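作業ノート 2025年9月
磁気式スケール防止器(Erkard)の件、途中経過

Erkardのクリップ型を給水管に付けて四週間を超えた。結論はまだ書かない。ただ、このまま何も書かずにいると「なんとなく効いている気がする」という空気だけが残りそうなので、途中でも書いておく。

もともとの主張は、管の外側から磁石で挟むと水中のカルシウムの析出の仕方が変わり、やかんや給湯器に硬い湯垢が付きにくくなる、というもの。箱には「付着を大幅に抑制」とある。大幅とはどのくらいか、何と比べてか、どの水でか、どこにも書いていない。説明書の折れ線グラフは縦軸に目盛りがない。目盛りのないグラフは絵だと思って読むことにしている。

先に自分の偏りを書いておくと、最初から疑っている。だから「差なし」と出たときに安心してそこで止める危険がある。逆の結果が出たときと同じだけ手順を見直すこと。

水について
・水道水(Clirvilleの系統)。硬度は107 mg/L。試験紙の読みと水道側の公表値が大体合ったので、公表値のほうを採る。
・Tamihanaの瓶詰め。ラベル表記で320 mg/L。湯垢を早く出すための水。これは管を通らないので、当然Erkardの効果は見られない。付き方の見本として使うだけ。
この二つを同じ表に並べて「処理あり/なし」と書いた下書きがあったが、消した。硬度の差を磁石の手柄にする表になっていた。

やかん
Bistauの電気ケトルを同じ型で揃えた。内側はステンレス、底は平ら。新品のまま使うと最初の付着だけ妙に少ないことがあるので、どちらも一度クエン酸で洗ってから始めている。洗ったあとのすすぎが甘いと最初の数回は湯垢が溶けてしまう。一回目の予備試験はたぶんこれで駄目にした。記録上は「効果あり」になっていた回だ。残しておくが、数には入れない。

手順(今のところ)
・朝、同じ蛇口から捨て水をしてから汲む。
・処理ありのほうは磁石を付けた枝管から、処理なしは付けていない枝管から。
・一回に入れる量は200 mL。少ないのは承知。多いと時間がかかりすぎて、結局誰かが途中で注ぎ足す。
・沸騰、自動で切れるまで待つ。蓋は閉める。
・冷めてから捨てて、逆さにして乾かす。拭かない。布が湯垢を持っていく。
・週の終わりに底を撮り、空のまま重さを量る。

重さについては正直あまり信用していない。付いた分の重さに対して、ケトル本体が重すぎる。天秤の最小表示では動いたように見えるが、取っ手の中に水が残っているだけでも同じくらい動く。乾燥時間を倍にしたら「付着量」が減った週があった。湯垢が減るわけはないので、それまで量っていたものの一部は水だったことになる。次からは最後に一度だけ酸で溶かし、溶けた液を滴定する。面倒だが、こちらなら少なくともカルシウムを見ている。

見た目の比較
処理ありのほうが白い粉っぽい、処理なしのほうが硬い膜に見える、という感想がメモに出てくる。これはErkardの説明書に書いてある文句とそっくりだ。書いた人は説明書を読んでいる(私も読んだ)。しかもケトルの底に「磁」と油性ペンで書いてあった。これでは目隠しも何もない。

今は底に記号だけ貼り、どちらがどちらかは封筒に入れてある。貼り替えてからは、どちらが粉っぽいかの意見が割れている。割れたこと自体は何の証明にもならないが、前の感想を根拠に使うのはやめる。

効くとする側の言い分もまとめておく
磁場で析出物の結晶形が変わる、という報告があるのは知っている。方解石になるか霰石になるかの話で、頭から否定するつもりはない。引っかかるのは次の点。
・報告ごとに流速も磁場の強さも水質も違い、条件を揃えて追試しにくい。
・効いたとされるものは水を循環させて何度も磁石の間を通していることが多い。台所の給水管は一回通るだけで、しかも大半の時間は止まっている。
・管の材質から鉄などが微量に溶け出して、それが核になっているという説明も成り立つ。この場合、磁石は関係ない。
・結晶形が変わったとして、それで掃除が楽になるかは別の話。擦って落ちるかどうかは自分で試すしかない。

三つめはうちでも他人事ではない。枝管が二本で、片方だけ継手が新しい。処理ありのほうが新しい。付けるときに継手も替えたからだ。磁石の有無と継手の新旧が完全に重なっている。これに気づいたのが先週で、かなりがっかりした。ここまでの比較は磁石の比較とも継手の比較とも読める。

対策としては、磁石だけをもう一本の枝管に移して同じ期間を繰り返す。磁石に付いていけば磁石の話、枝管に残れば配管の話。両方に残らなければ、たぶん最初から差がなかった。

一月のメモとの食い違い
一月に別のケトルで短くやったときは、処理なしのほうがきれいだった。そのときは「汲む順番のせい」と片付けている。確かに毎回処理なしを先に汲んでいた。ただ、都合の悪い回にだけ言い訳を探して、都合の良い回は素通しにしていないか。今回の汲む順番も確認したら、最初の十日ほどは記録がない。記録がないところは「不明」と書く。「たぶん交互」と書いてあったのを直した。

湯垢そのものについて雑記
そもそも困っているのか、という問いが抜けていた。107程度の水なら、クエン酸を溶かして沸かし、置いておけば落ちる。臭いもないし、粉は安い。Erkardの値段でかなりの年数分が買える。仮に磁石で付着が半分になったとしても、クエン酸の回数が半分になるだけで、ゼロにはならない。ゼロになるとは箱にも書いていない(よく読むと)。

給湯器のほうは中が見えないので、また別。見えない場所ほど「効いているはず」と言いやすい。買った人の感想で、給湯器が壊れていないから効いているというのを見かけたが、付けていないうちの給湯器も壊れていない。

酢を使う案も出たが却下。洗浄の後に匂いが残り、次の週の湯を飲む人がいなくなる。飲まれないと捨てる量が増え、記録の手間も増える。

台所の様子 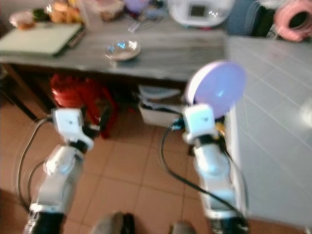

次にやること
・磁石をもう一方の枝管へ移す。継手は触らない。
・汲む順番は前もって紙に書いておき、その通りにする。後から埋めない。
・天秤での付着量は参考扱いに下げる。滴定用の試薬の残りを確認。
・Tamihanaの水は見本を取り終えたら終了。高い。
・擦り落としの試験は布の種類と回数を決めてから。決める前に擦らない。
・封筒はまだ開けない。
・Erkardに縦軸の単位を問い合わせ中。返事は来ていない。来たら日付ごとここに貼る。

© Clirville 水まわり作業室 | お問い合わせ | ページの先頭へ戻る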